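Furnishing the Second Bedroom: A Report on the Nightstand

Posted 8/14/25 by Nélida Medina

The furnishing of the second bedroom at Rikbridge has reached its final item. Readers who have followed this page since November will recall that the bed and the wardrobe were settled early, and that the matter of the nightstand was left open until a suitable piece could be found at a reasonable price.

Two candidates were considered. The first, from the Drollia catalog, was a white unit with a single open shelf. It was priced at 452 dollars before delivery, and I did not feel able to recommend it to the household. The second was a secondhand wooden nightstand with two drawers, offered by the Haddad resale shop on the lower road for 87 dollars. It was purchased the same afternoon.

The color was the deciding factor. The floor in that room is a pale gray-brown laminate, and darker furniture has tended to look heavy on it. A light honey tone sits well there. The rounded front edge of the top was also counted in its favor, as the passage between the bed and the wall is narrow and the previous table had square corners that were met by more than one shin.

Cleaning was carried out with a damp cloth and a small amount of dish soap. The molded lines on the drawer fronts hold dust and were gone over with a soft toothbrush — the process took longer than expected, and I would advise setting aside an evening for it. The drawer runners were rubbed with candle wax. The upper drawer had been stiff at the back and now opens fully.

The contents have been assigned as follows. The upper drawer is reserved for guests and will be kept free, apart from a notepad and a pen. The lower drawer holds spare pillowcases, a flashlight and the instructions for the window blind. A lamp from the Vanavham range has been ordered for the top. It stands 16 inches high, and the cord is long enough to reach the outlet behind the headboard.

One question remains under review. The small round knobs are cream-colored, and a relative has proposed that they be replaced with brass. A set was priced at 13 dollars. My present view is that the existing knobs suit the wood and should stay, although comments on the point will be read with interest. The next entry will deal with the hall closet, where work has been postponed twice.
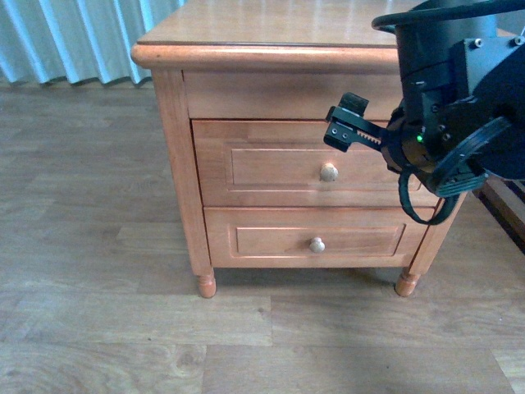
The two-drawer nightstand on the laminate floor, Rikbridge.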